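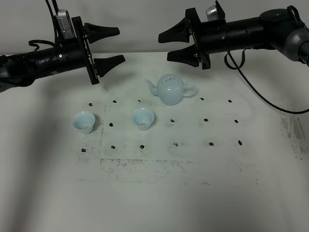 茶具寄售常见问题

Calitz 接受个人送来的成套或单件瓷质茶具，代为登记、定价和出售。寄售人最常问的是“怎样才算一套”。我们的标准比较宽：一把壶配两只小杯，像图中这种淡蓝色的瓷茶具，就可以按一套登记，不要求有茶盘、公道杯或原包装盒。壶和杯不是同一窑口也可以，但须在登记表“备注”一栏写明，否则买家收货后有权退回。

哪些东西可以寄售？
瓷壶、瓷杯、盖碗、公道杯、茶叶罐、杯托。紫砂壶目前只在总店收，分店不收。玻璃器和金属器不收。带电加热的器具一律不收，包括电陶炉和保温底座。

有磕碰的茶具收不收？
看位置。底足的小磕可以收，壶嘴尖和杯口的磕碰不收。壶盖内沿有缺口但不影响盖合的，可以收，定价会低一些。有冲线的只收作陈设用，标签上会注明“不宜注水”。修补过的，请说明修补方法和时间；金缮、锔钉都可以，用胶粘合的不收。

送来之前需要清洗吗？
需要。用温水和软布擦洗，晾干后再包。不要用钢丝球，也不要用漂白剂泡茶渍，描金和釉上彩会受损。洗不掉的茶渍留着就行，店里会处理，不另收费。

应该怎样包装？
壶盖和壶身分开包，壶嘴处多垫一层。杯子不要叠放。箱内空隙用纸团塞满，轻摇箱子听不到响动即可。报纸油墨容易沾到无釉的底足，里层请用白纸。邮寄途中的破损由寄件方与快递公司协商，店里会提供开箱时拍的照片。

价格由谁定？
先由寄售人填写期望价，再由店内估价员 Aidan Costello 给出建议价。两个价格相差不大时，按寄售人的价格上架。相差较大时，我们会打电话商量，商量不成可以取回，不收估价费。单套期望价超过 1,000 元的，需要本人到店签字，或者邮寄签字原件，扫描件不行。

佣金怎么算？
按成交价的百分比收取，具体比例印在登记表背面，以签字当日的版本为准。没有卖出去的不收佣金，也不收保管费。10 月以前签的旧登记表仍按旧比例执行，到期续签时换新表。

寄售期有多长？
47 天，从上架当天算起。到期前店里会发短信提醒。可以续期两次，每次续期时可以调整价格。到期后既不续期也不取回的，先转入库房保存，再次通知后仍无人领取，按登记表第二页的条款处理。

卖出以后多久能收到钱？
买家签收后有七天退货期，退货期过后三个工作日内转账。只转到登记表上填写的账户，不支持现金，也不能代转给他人。如果账户有变，请在成交前通知我们。

我能指定买家吗？
不能。也不能要求我们替您保留给熟人。如果熟人想买，请先取回再自行交易。

可以中途取回吗？
可以。没有买家下单时随时可取，请提前一天打电话，分店的货有一部分放在 Brallow 路的库房，当天调不过来。已经有人下单的，须等订单完成或取消。取货时带登记表下联；下联遗失的，带身份证件到店补办。

店里怎样标注年代？
能确定的写年代，不能确定的写“年代不详”。底款只作照录，不作为断代依据。我们不出具鉴定证书，也不代送鉴定。寄售人自己有旧发票、旧书信或原盒的，可以一并拍照放进商品页面，常有买家问起。

照片由谁拍？
店里拍，统一在白色台面上拍正面、底部、壶盖内侧和瑕疵处。您自己的照片也可以发来，但不会作为主图使用。对照片不满意可以要求重拍一次。

买家退货时怎么处理？
先由店员对照上架照片检查。与寄出时一致的，重新上架，寄售期顺延。发现新的损伤，由店里与买家交涉，赔付款扣除佣金后转给寄售人。单纯因为颜色与屏幕显示有差别而退货的，运费由买家承担。淡色釉这类情况比较多，所以页面上都有色差提示。

只有杯子没有壶，能卖吗？
可以，单杯也收。配壶、配盖的需求一直有，目前求购登记簿上有超过 202 条，多数是找壶盖的。如果您手里有单独的壶盖，请量好外径和内沿直径，精确到毫米，写在登记表上。

你们上门收货吗？
只在市区，并且须有五套以上。预约请找 Conall Phelan，留下地址、楼层和方便的时间段。没有电梯的楼房也可以，请提前说明。

分店在哪里？
总店在 Calitz 街口，分店在 Wei 市场二层，靠北侧楼梯。两处都收件，估价只在总店做，分店收到的茶具隔天送过来。

本页内容更新于 2020 年 11 月 5 日。页面上没有写到的情况，请到店或打电话询问。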